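Been at Esley long enough to have worked the order desk before the arms and after them. People keep asking what changed, so a few posts.

Before: every rush order got a sticky note. You wrote it, walked it to the cork board, pinned it, walked back. On a bad shift that was 20 trips, and somebody always took down the wrong one.

Last year the company brought in a two-armed setup from Skuro. There are 3 of us on the desk. There were 3 of us before. I mention that first because it's what my family asked first.

What went away is the walking and most of the lifting. What showed up is checking. I spend a good part of the shift looking at what the arms did and saying yes or no in Trirnum, the software we log it in.

Notes on the board is the job they're on this month. It sounds tiny. Paper is thin, it sticks to things, and it has to end up where a person will read it.

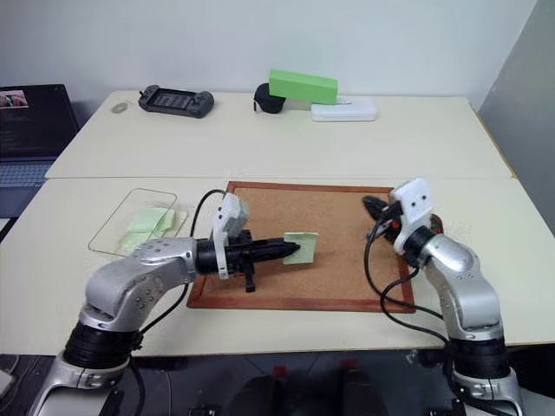
Left arm with a green note over the cork board, May.

Our log had 3,759 entries when I looked this morning. Every one of those is a person deciding whether a thing was done right. That's work, and for the first few months it wasn't in anyone's job description. It is now – we asked, and it took a while.

The pay grade moved up one step for the checking. The training was two afternoons and a PDF. I'd have traded the PDF for a third afternoon.

Stuff I miss: the walk. You'd hear what was going on at packing and stop a problem early. Now I get it as a message an hour later.

Stuff I don't miss: my shoulder hurting by lunch.

The Umali site gets the same setup next. If you work there, ask before it's installed who does the checking and what it pays. We asked after.

I'll answer questions tonight once I'm off shift.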